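## From the Mending Shelf

Thank you, thank you, to everyone who brought in clothes for the fall swap! We had hoped for 40 pieces and ended up with 200, and the back hallway at Trerkitz House still smells faintly of six different kinds of laundry soap (I don't mind it at all, though Florence Bergeron has been propping the door open).

Sorting is going nicely. Anything with a loose hem or a missing button goes into the Bélanger basket, named for the old shop whose label is still on the handle, and Florence has promised to get through it before the swap. If you can sew on a button and have a free afternoon, she would love the company, and there is usually cake.

Now, folding. I know, I know, we all learned it at our mother's elbow and we all learned it differently. But the swap tables are narrow, and a neat stack really does help people find what they came for. Lay the piece out flat first, as big as it will go, and smooth it from the middle toward the edges with your palms. Check for a flap or a pocket that has doubled over on itself, as that will leave a lump in the finished stack. Then bring the sides in, fold up from the hem, and leave the tag where a person can find it. Big blue things seem to be the trickiest, maybe because there is just so much cloth to persuade.
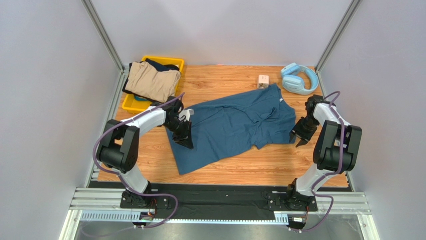
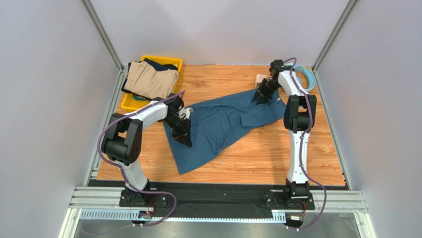
Sweaters are a different matter, and please don't hang them! We lost a lovely gray cardigan to a wire hanger in April and I am still a little sore about it. Fold them loosely and put them on the low shelf by the window, heavy ones at the bottom.

We are also short of paper bags, the kind with handles, so if you have a drawer full of them (and who doesn't?) please bring them by any morning and leave them on the bench just inside the door.

Audrey-Anne Gill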